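Brick picking, wrist view: notes on collecting demonstrations for the Mukow set
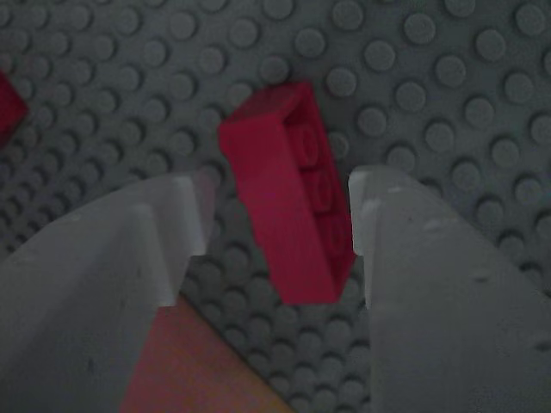 Page 1/9

Thread on what goes into the Mukow set and what we leave out. Written for whoever picks up the rig in January.

2/9
Target is 2,000 demonstrations of a single task: grasp a red brick, bring it upright, press it on to the grey baseplate. We have 843 that pass review.

3/9
Starting pose matters more than I allowed for. A brick on its side, hollow underside facing across the plate, has to be turned before it can be pressed down. Those starts were badly under-represented in the first batch, so the policy learnt to push straight down whatever it was holding.

4/9
Of the 843, 462 now begin with the brick tipped over. I'd like that share to stay above half.

5/9
Grey fingers over a grey plate. Segmentation on colour alone loses the fingertip against the studs. We stopped masking and feed the raw wrist view plus gripper width.

6/9
Leave the other pieces on the plate. Thitima Boonyarit tried a tidy version at the Tirkesville bench, one brick and nothing else, and the resulting model went for the wrong brick as soon as a second red one was put down.

7/9
Operators: close slowly. If one finger touches well before the other, the brick skates along the studs and the episode teaches a shove. Stop, reset, record again. Don't trim the shove out afterwards, as the joint log then jumps.

8/9
Labels are start pose, outcome, and operator initials. Failed grasps are kept under their own label. The Medrano loader ignores them by default, so check the flag before you complain about missing episodes.

9/9
Finger pads get swapped every 12 hours of recording. Write the swap in the log with the episode number. Calibration notes are in the Drerkirska folder, second tab.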